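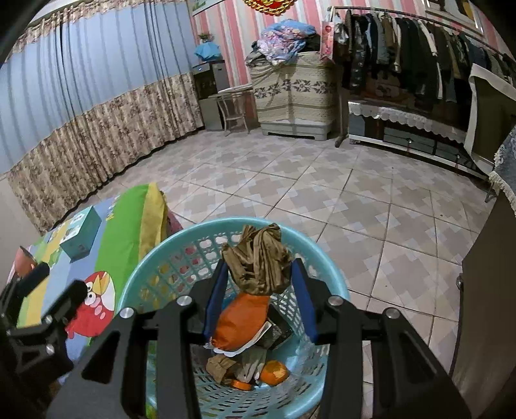

Penach has changed the blue pads on its hand-held gripper again, and this time the firm has written down how to do it.

The two-fingered tool, used for collecting examples of household tidying, had gone 273 hours on one pair. The handbook allows 175. Illia Hnatiuk, who looks after the grippers at the firm's Brivurlow workshop, found out when one of them began letting go of crumpled paper halfway to the basket. Orange peel it would still hold all day.

"Paper tells you first," he said. "Peel is sticky, so peel will forgive you anything."

The job takes 20 minutes, most of it spent getting old glue off the jaw. Both pads are changed together, even if one looks fine, and the pivot pins are checked for play before the new ones go on. Hnatiuk then closes the jaws on a strip of till receipt and pulls. If the receipt tears, the grip is good. If it slides out, he starts again, usually after a cup of tea.

The old method was a matter of opinion. Stepan Kostiuk favoured a drop of oil on each pin, while Ihor Mykhailiuk held that oil only brought in fluff, and for most of November the grippers were oiled or wiped according to who had got in first. The new sheet comes down on the side of wiping. Kostiuk has signed it, in rather small handwriting.

Pads will now be replaced after every 3,000 grips or at the handbook limit, whichever comes sooner, with the date written on a bit of tape inside the tool's case. Spare pads come from Harasym, whose last delivery contained left-hand ones only - a second parcel is on its way to Brivurlow.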